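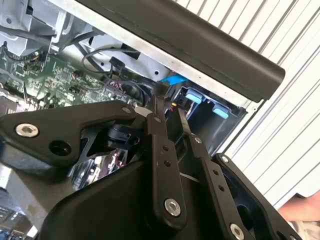 Ticket 106: Arm cell, computer teardown bench
Opened by: Kendra Bélanger
Assigned to: Tibor Sipos
Site: Lukumay refurb shop
Priority: Normal (was High, see Malachy's note)
Status: Open

Kendra Bélanger
Wednesday, March 7, 2018, 8:40 am
The Skudau cell is meant to open the latch on the drive bay and pull the drive. It gets the fingers into the chassis and then stops with "grip not confirmed". I clear it, it backs off, goes in again, same message. Six units on the cart this morning, two done by the arm and the rest done by me. I was told in September this thing would take over the bench by Christmas. I'd like to know which Christmas.

Tibor Sipos
9:15 am
Which tab is it going for when it stops? These cases have blue tabs in more than one spot and they aren't all the same shade. The two on the bay are light blue. There's a brighter one up under the black bar, and that's not the one we taught it.

Kendra Bélanger
9:32 am
Hard to say from where I stand. Looks like it heads for the bright one. A new hire gets shown the right tab once.

Tibor Sipos
9:50 am
Fair. The colour setting was done on the older cases, where there was only one blue part. I'll tighten it and send a new file. Please leave the gripper plates alone in the meantime, no bending anything to help it reach.

Lachlan Dunstan
10:20 am
Loaded Tibor's file and restarted. Tried the same unit five times. It goes to the bay now, so that part is better. Still "grip not confirmed" on most tries. The fingers close on the tab and slide off the end. One good release, which I wouldn't put down to skill.

Also, there's a round hole with no bolt in it on the left side plate, next to the big socket head. Is something meant to be in there? I've looked on the floor and in the tray.

Tibor Sipos
10:41 am
I'd have to check the drawing for that hole. Some of them are spares for other mounts. Don't put a bolt in until I've looked. Check the one beside it is snug, power off and the arm parked.

Lachlan Dunstan
11:05 am
Snug. No change.

Malachy Carroll
11:30 am
Dropping this to Normal. The bench isn't held up, Kendra is doing the units by hand and she's faster anyway. I timed it: 32 seconds for her to get a drive out, and the arm hadn't finished working out where the bay was. The Borkia demo had one model of case, bolted down, with no cables looped across the top. Ours come in however the customer left them.

I'm not against the arm. It's fine moving empty cases to the scrap bin and I'd keep it for that. I don't believe it can do latches and I haven't seen anything yet that changes my mind.

Analyn Castillo
1:10 pm
One request from safety before anyone does more tests. Hands stay out from under the gripper while the drive power is on, even to steady the case. Use the clamp. If the clamp doesn't fit the case, that unit goes to Kendra.

Tibor Sipos
2:25 pm
Drawing says the hole is a spare, leave it empty. For the sliding, I want to try the rubber tips from the Hilus kit. They're in the grey cabinet, second drawer. Lachlan, can you fit them and run one full cart with the clamp on? Write down every stop, including the ones you clear yourself.

Lachlan Dunstan
2:38 pm
Will do it first thing tomorrow. There's only one tip in the drawer. Is there another set?

Kendra Bélanger
2:44 pm
Try the box under the label printer.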